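Kits > Hand-held > Stullanlow Gripper Kit > README

Notes by Maxine Kereama, July

# Stullanlow Gripper Kit: bolts and washers sample set

Read this before you decide to pay for the full set. I was asked to write the card that goes with the sample, and I have tried to keep the sales page's adjectives out of it.

## What you get

- 364 clips of small hardware being handled on a white table
- the same clips again at half size
- a text file of start and end times for each pick
- two licence files, which do not quite agree with each other (see Licence)

The full set is listed at 773 clips. I have not seen the other clips and neither has Yoga Yeoh, who did the first pass of checks with me. Anything below applies to the sample only.

## What the seller claims

Puvidier, who sell the kit, say the hand-held gripper lets "anyone collect factory-grade data at a desk". I don't know what factory-grade means and their support page doesn't say. The desk part I will grant them. The parts are ordinary: bolts, washers, nuts, the odd rubber ring. The grippers have yellow tips, and the view is very wide, so you get a lot of room along with your bolt.
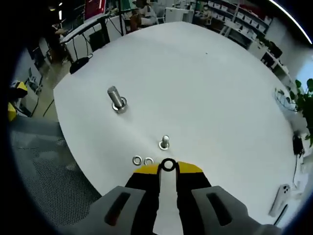
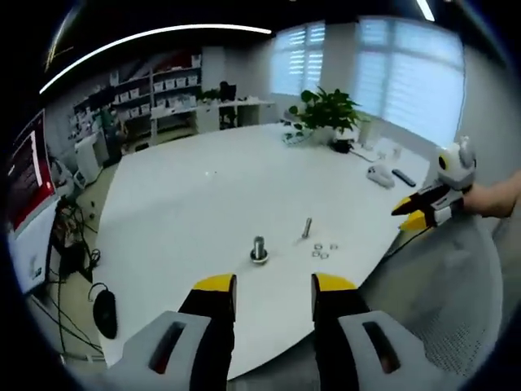
Bolts standing upright on the white table, from two clips in the sample. The black ring is in the jaws in the first only.

## Things to check before you train on it

**Lens.** The bend towards the edges is strong. The kit comes with a correction script, and it works, but it trims more of the picture than I would like. If your method needs the table edge, keep the original files.

**Shiny parts.** Bright metal on a white table under strip lights is hard going. Washers are the worst. Yoga Govindasamy's labels treat two washers that overlap in view as one object in several clips, and I can't blame him much. Fix these by hand or leave them out.

**Two grippers.** Some clips have a second gripper working the same table. The sales page calls this "collaborative". The timing file covers one gripper only, so the other one's picks are not marked anywhere. I asked whether this would change in the full set and was told it was "on the roadmap".

**Background.** Chairs, shelves, plants and sometimes people are in view. If you plan to publish frames, look at them first. Blurring is an extra you pay for.

**Variety.** There is one room. A model that does well on this sample has learned this table, and I would want to see it on somebody else's before believing anything more.

## Timing file

Times are in seconds from the start of each clip. A pick starts when the tips touch the part and ends when they let go. Ningsih Tambunan wrote that rule after the first version turned out to use a different one for rings. If your copy has a column called `grip_old`, throw that column away.

## Licence

One file allows commercial use. The other says "evaluation only". Until Puvidier say which one counts, assume the stricter.

## Would I buy it?

Not at the listed price. The gripper itself seems sensible and I would borrow one again. The data is fair practice material for picking and placing small parts, and I'd use it to test a loader or a labelling tool. Clementina Cardoso disagrees and thinks the ring clips alone are worth having. Her comments are in `notes_cc.txt`.

Related items
- Gunawan wrist mount: fitting notes
- Baltard labelling tool, second look
- Correcting wide-angle clips without losing the corners
- Puvidier support replies, collected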